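Progress report no. 2 to the Benard fund
Project: Teaching kitchen tasks by remote control
23 Dec 2021

Hi all,

It's been a busy stretch since the July report, so I'll try to keep this readable and save the tables for the annex. Short version: we're recording again, the new operators are faster than I expected, and the rice cooker has taken over my life.

You'll remember that in July we were still showing the arm everything by hand, meaning one of us grabbed the wrist and walked it through the motion. That was fine for wiping and stacking. It was pretty bad for anything with a button, because your own hand ends up pushing on the arm at the exact moment you want a clean reading of how hard the arm is pushing. So we switched to the Drello handset (the one Söderlund lent us, thank you again!) and now the operator sits off to the side and steers from there. The arm feels a bit lazy through the handset, and everybody overshoots for the first half hour, but the force readings are so much nicer.

We have 200 demonstrations planned for the appliance block and 73 of them are recorded and checked. I threw out 11 more, mostly from the first two days, when our clocks were drifting and the handset data didn't line up with the video. Annoying, but the fix was small once we found it.

The rice cooker is the one I want to talk about. It's a Philips with Chinese labels on the front, two rows of three, and a big round shiny body. The task breaks into three pieces: come in over the lid, go down to the front, press the right label. We vary where the cooker sits on the table and leave ordinary household stuff beside it, so the arm doesn't learn to depend on a tidy table. 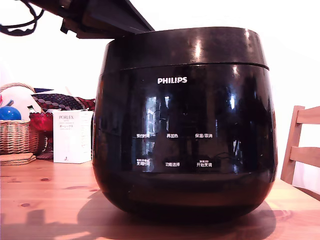 Ivar Rustad thinks we're recording the approach all wrong. Operators should stop for a full second before they start down, he wrote after going through the first batch, or the model will never learn where one step ends and the next begins. He also said he would take 8 slow, boring demonstrations over a whole afternoon of fast ones, and asked whether we could make people pause without telling them why.

I've gone back and forth on that. The pauses do look good in the plots, but in an early test we had a policy that learned to pause and then just stayed there, perfectly happy, forever. So for now half of the operators pause and half don't, and we'll train on both sets separately before picking one. I told Ivar he could say "I told you so" in the next report if it goes his way.

The shiny body is the other headache. Reflections of the window and of nearby things show up across the front, and they change all day long. I'm planning some evening sessions with the blinds down to see how much it matters.

Money: we're under on equipment thanks to the loan, and over on operator hours. I'd like to move the leftover equipment money across to hours if that's okay with you. The Brevex license renews in the new year at the same price.

Next up is finishing the cooker set, then the first training run, then the kettle. I still owe you the consent forms for the two new operators and will send them along with the annex.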